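Filed under: Workshop notebook > Dye bench
Print this page | E-mail this page

August, indigo vat, carrying on from the last entry

9.40am. Vat had gone sulky overnight. Surface dull, no coppery skin, liquid underneath more blue than green, so too much air got in. Lid was on but the corner by the pipe was lifting again. Put a brick on it. Need a proper lid.

Warmed it up slowly, pan of hot water round the bucket, changed twice. Second spoon of fructose, stirred along the bottom, one direction, no splashing. Left it.

Meanwhile scoured the Curkau linen. 600 g dry weight, cut into strips, edges zigzagged because last lot frayed into a birds nest. Soda ash and a squirt of the plain soap, simmered. Water came out the colour of strong tea. Did it again. Tea again but weaker. Third go would probably be worth it but I want to get on.

Note for whoever does the next scour: the Curkau cloth claims to be ready for dyeing on the label. It isn't. Begay cotton is much nearer, one wash and it takes water straight away. Drop test on both: Begay drop went in at once, Curkau drop sat there like a bead until after the second simmer.

11.15. Vat looking better. Yellow-green when I pulled the jar up through it, some bronze on top, flower coming back in the middle. Smell right too (ponds, bit of old hay). pH strip on the high side, fine for linen, don't put the wool in today whatever anyone says. Wool can wait for the second bucket.

First dips, Begay cotton, one strip each:
A - one dip, short
B - two dips, aired between
C - four dips
D - four dips but soaked in soya milk first and dried, see July pages

All wetted out properly before going in, squeezed, no drips. In slowly at an angle. Held under and moved about by hand. Out over the side against the wall of the bucket so the drips don't fall in and carry air.

A is a nothing sort of blue, washed-out school shirt. B nice. C deep but a bit patchy near the fold, my fault, it touched itself and I didnt open it out quick enough. D is the surprise, darker than C after the same number of dips, but it has a slightly greyish cast and the surface feels a bit papery. Might soften in the wash. Might not.

Rubbed all four with a white rag once they had aired. C and D both came off on the rag. Of course they did, not rinsed yet. Do again when rinsed and dry or it means nothing.

12.30. Lunch. Vat left to rest with the lid on and the brick on the lid.

1.20. Linen dips. Curkau strips went in still damp from the scour. Much slower to go green-to-blue in the air than the cotton, stood there flapping it like an idiot. Colour on linen is cooler, more slate. I like it more than the cotton to be honest but it shows every crease. Anything folded in the bucket stays folded for ever as a pale line. If we do the long runner in this it has to be done in the tall bin, hung from a rod, not stuffed in a bucket.

Tall bin needs 1,547 g of stock to bring it up to strength if the sums in the front of the book are right. I don't fully trust those sums. They were done for the old Mutness powder, and the Stedach one we've got now is a different grind and seems weaker spoon for spoon. Going to make a small test vat of each side by side before commiting a whole tub to it.

Side by side test, set up 2.30:
Jar 1, Mutness, 20 g
Jar 2, Stedach, 20 g
same lime, same fructose, same water from the same kettle. Both stirred, both in the warm box. Powder pasted first with marbles in a jar and a drop of warm water, shake till your arm gives out. Stedach wets out badly, floats, goes into little dry lumps with a skin on. Took ages. A splash of surgical spirit in the paste might help, remember to try it.

3.45. Jar 1 already settling, clear amber between the sludge and the top. Jar 2 still murky green all the way down. Could just be slower. Leave overnight, no fiddling.

Rinsing. Cold water until clear, then a splash of vinegar in the last bucket to knock the alkali back, then soap, then cold again. Strips A and B rinsed clear quickly. C took longer, D longer still and the water had a sort of milkiness which must be the soya. Hung on the line in the shade in order, pegs at the corners only. Someone has been using the good pegs for the gate.

Weighed out chalk for the resist paste while waiting. Wanted 200 g, tub had less than that in it, so topped up from the new bag. The new bag is coarser. Sieve it. I put it through the tea strainer, which is now the chalk strainer, sorry.

Dust thing: masks on for lime and for dry powder, every time, even for a spoonful. Was sloppy about it this morning and had a blue nose by ten. Masks are in the drawer under the scales, sponges in the bowl by the sink, please don't use the yellow ones on the vat rim and then on the cups.

5.10. Wall strips touch dry. Looked at them in daylight by the door:
A paler than it looked wet, obviously
B still the favourite for the napkins
C patch has mostly gone, only see it if you know
D grey cast still there. Feels less papery

Write labels BEFORE they come off the line. In pencil, on the cotton tape, stitched on. Biro ran last time.

To do
- lid
- vinegar, nearly out
- rub test on all four once properly dry
- look at jars 1 and 2 first thing, before warming
- redo the stock sums for Stedach
- move the linen out of the damp corner
- ask Curkau whether the undressed cloth comes in the wider width
- wool, second bucket, lower pH, not before the jars are sorted

Fed the vat a half spoon of lime at the end, stirred, lid, brick.
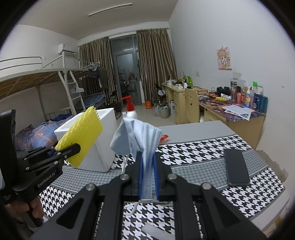
Mask and yellow sponge-like pad, on the check cloth.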